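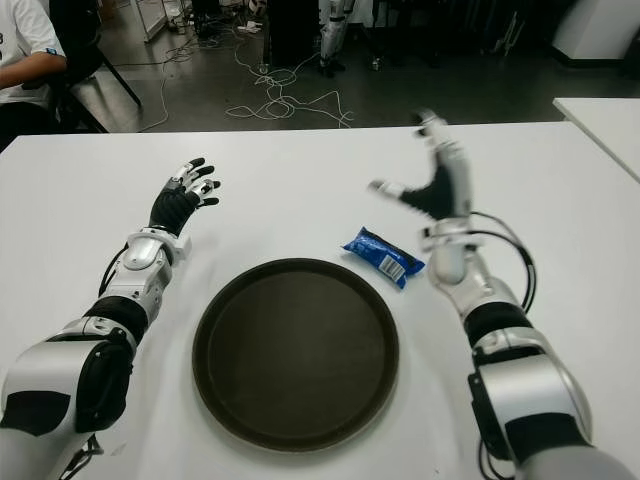
Keeping a White Tabletop White

Posted 02/01/2018 by Lorraine Inskip

White tops show everything, and most of the damage I see comes from cleaning them too hard. Start with a soft cloth, warm water and a drop of dish soap. Wipe, rinse the cloth, wipe again, then dry with a towel. Soap film left on the surface holds dirt and turns gray after a few weeks.

Black scuffs: rub with a clean pencil eraser. If that fails, put a little baking soda on a damp cloth and go lightly. Don't use scouring powder or the green side of a sponge. Once the shine is gone you can't bring it back.

Ballpoint ink: rubbing alcohol, 70 percent, on a cotton ball. Dab it, don't smear it. Try a hidden spot first, and keep it off painted or varnished tops.

Coffee and tea: baking soda and water mixed to a paste. Leave it on for 8 minutes and wipe it away. Old rings may need two rounds.

Glue: let it harden, then lift it with a plastic scraper held flat. An old store card works too. Super glue is another matter and I usually leave it alone.

Wobble: check the leg bolts before you start folding cardboard. Ours at the Bultbridge workshop needed tightening in March, and one washer had gone missing.

Felt pads under lamps and clamps save a lot of scrubbing. Replace them every 6 months or so. Grit gets stuck in the old ones and scratches the top.

Next month: sticking drawers.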